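How to Put a Paper Label on a Round Tin
By Padmavathi Nadar
26 Mar 2020

Many people keep tins after they are empty, and then they do not know what to do with them. I have been using mine for candles, tea, buttons and screws, and in every case the question is the same: how to get a paper label to go around a round body without wrinkles, and how to make both ends meet in a straight line. In this tutorial I explain the way I learned it. It needs no special tools and the paper can be any color you like.

I made my first labels last November for a small order of candle tins, and half of them went into the waste paper. The mistakes were always in the measuring and in the amount of glue. If you take time for those two things, the rest goes quickly.

What you need

A clean round tin with straight sides
Uncoated paper, not too thin (I use the orange from Gerkitz, which has a matte surface)
A small piece of white paper for the patch
A strip of scrap paper for measuring
Pencil, metal ruler, sharp knife, cutting mat
A pen or a printer for the lettering
A glue stick or white craft glue (mine is Preltari, but any acid-free one is good)
A soft dry cloth
Fine sandpaper, 1,000 grit, only if there is old glue on the tin

Regarding the light, try to sit near a window. Under a yellow lamp I once mixed up an orange and a light red paper, and I noticed it only the next morning.
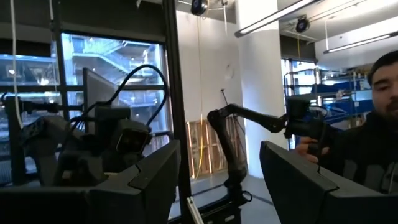 Step 1: Clean the tin

Take off the old label. Warm water with a little dish soap loosens most of them. Do not scratch with a knife, the marks will show above and below your new paper. What stays behind can be rubbed away with a bit of cooking oil, and after that you must wash the tin again, for glue does not hold on oil.

If there are still hard spots, go over them with the sandpaper very lightly and in one direction. Dry the tin well, also in the groove under the rim. I leave it open for 30 minutes before I continue.

Step 2: Measure the body

Put the strip of scrap paper around the tin and pull it tight. Make a pencil mark where it meets itself. Lay the strip flat and measure to the mark. To this length you add a small overlap, the width of a fingernail is enough.

For the height, measure between the rims and not over them. The label should sit on the flat part only. I take away a little at the top and at the bottom, so that a thin line of metal can be seen. If the paper goes up over the edge, it will be pushed each time somebody opens the lid, and after one week it looks old.

Measure with the lid closed. On some tins the lid comes down over the body further than you think.

Step 3: Do the lettering while the paper is flat

It is almost impossible to write nicely on a round tin, so finish everything before you glue. Find the middle of the paper with the ruler and draw a very light pencil line there. This is the front.

A round body shows you only a part of the label at one time. If your words are long, their first or last letters will disappear around the side. You can use smaller letters, or break the text in two lines. For cursive I copy the letters from a printed sheet in the Zitier font, holding it under my paper against the window glass. Dark red on orange is soft but still readable. Pale yellow on orange I do not recommend.

Let the ink dry completely. Pass a clean finger over the last letter, and when there is no color on the finger you can go on.

Step 4: Add the patch

I like to have a small picture below the words. Red directly on orange gets lost, therefore I put a white patch under it. Cut the white paper in a shape like a cloud, with no sharp corners, because corners are the first to lift. Glue it on, draw your motif on it, and press the whole label under a heavy book until it is flat again.

Keep the patch thin. Two layers of thick paper do not want to bend around the tin.

Step 5: Bend the paper before gluing

Pull the label slowly over the edge of the table, with the printed side up. Do this two or three times. The paper will begin to curl by itself and it will follow the tin much more easily. With thin paper you can skip this.

Step 6: Glue it on

Put glue on the back, in a thin layer, and go right to the edges – most of the trouble comes from dry edges. Stand the tin upright on the table and place the middle of the label first, using the lower rim as your guide. From the middle, smooth the paper outward with the cloth, first to the left and then to the right.

Look at the seam now. If one end is higher than the other, lift both sides and begin again while the glue is still wet. A small difference can be cut away with the knife when it is dry.

Laying the tin on its side to work is comfortable with a flat lid. If the lid has a part standing up from the center, take the lid off first, otherwise the tin rolls in a crooked way. 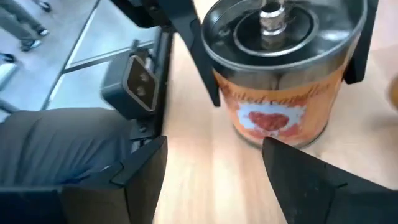 Dark red cursive lettering on the orange label, with the red heart on its white patch below.

Step 7: Let it dry

Tie a strip of cloth around the label, not too tight, and leave the tin standing overnight. A rubber band also works, but it can leave a line in soft paper.

If something goes wrong

Bubbles: make a tiny hole with a needle and press the air out from the side.
Wrinkles near the seam: there was too much glue. Let it dry under the cloth strip, many of them become flatter.
Ink runs: the glue is too wet for your pen. Change to a glue stick.
Label too short: do not stretch it. Cut a narrow strip of the same paper and glue it over the gap at the back, it looks like it was planned.

For candle tins

A paper label is for keeping and giving the candles, it should not be near a flame. If you want to burn a candle in its tin, remove the paper first, also when it is only for a short time. I write this on a small card and put it inside the lid when I give a tin as a gift.

The paper pattern I use for Devadiga tins is a plain rectangle, so there is nothing to download. Measure your own tin, also when it is the same brand, as the height was changed at some point and my old pattern is now too tall.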